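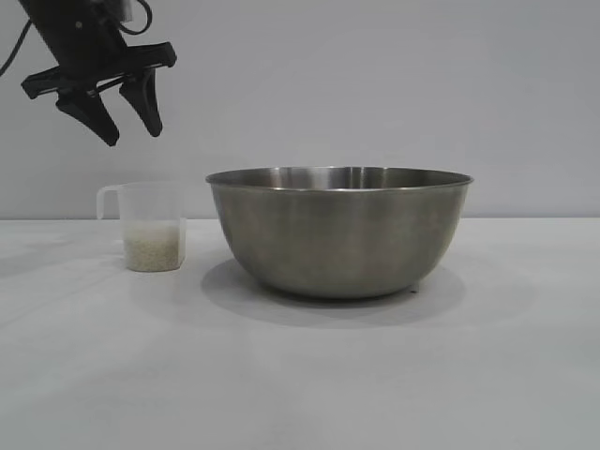
*The rice pour, ready to go, with the wedge fingers open over the measuring cup.*

## Notes from the gripper bench

Those of you who stopped by the Gallon room in February will remember that we had promised a proper comparison of grippers before spring, and then kept putting it off while the new controller was sorted out. Well, the controller is sorted out (thank you to everyone who put up with the noise from the old fan) and we have finally spent a good long stretch at the table with rice, bowls and far too many spreadsheets. I thought I'd use this month's space to tell you how it has been going, and I hope you'll forgive me if I wander a little.

We settled on pouring as the main task. The arm picks up a measuring cup with dry rice in it, carries it over to a steel mixing bowl, tips it out and sets the cup back down. My kids could do it at age three, more or less, and they also got rice on the floor, so I feel the arm is in good company. We like rice for this because a spill is easy to see and easy to sweep, and you can weigh whatever missed the bowl on an ordinary kitchen scale. We did try lentils for one morning and they rolled under everything in the building.

Two sets of fingers went through the full set of pours, 96 with each. The first was the Gestier pair, which many of you know from last year's block stacking. They are slim and parallel and they close very evenly, and on anything with flat sides they are still my favorite. The second was the Michalski pair, the black ones with one broad wedge and one narrower finger, which open into a V. I'll admit I thought they looked a bit lopsided when they came out of the box, and I said so, and I have been reminded of it several times!

The Gestier fingers spilled enough to notice on 30 of their pours. Nearly all of that came at the moment of tipping, when the cup turned slightly in the grip and the stream went wide of where we had aimed it. The Michalski fingers had 4 spills in the same number of tries. The wide finger seems to give the cup something to lean on as it rotates, and the narrow one stays out of the way of the handle. They're slower to line up, though. The approach has to come in from fairly high, and if the cup has been set down with its handle pointing an odd direction the whole thing turns fussy. For the blocks and boxes work I wouldn't swap.

A few words about the camera, as several of you asked. We're keeping it fixed for now. The frosted cup against a pale wall gave our old detection settings a terrible time, and the shiny bowl was not much better – it kept finding edges in the reflections. The Ellusis software handles both nicely once you bring the exposure down a notch, and the settings we ended up with are saved under "rice pour" on the shared drive. Please copy them before you change anything. I would be so grateful.

On the wiring, we left extra slack in the cable loops at the wrist so the full tilt doesn't tug on the connector. If you borrow the arm, please leave them as they are, even if they look untidy to you.

Next up is a longer run with the Michalski pair, 3000 pours over several weeks, to see how the molded fingers hold up and whether the grip drifts. After that I'd love to try a heavier cup, and maybe sugar, if we can agree on who vacuums. If you have an odd-shaped cup or scoop at home that you don't mind parting with for a while, drop it in the bin by the door with your name on a bit of tape.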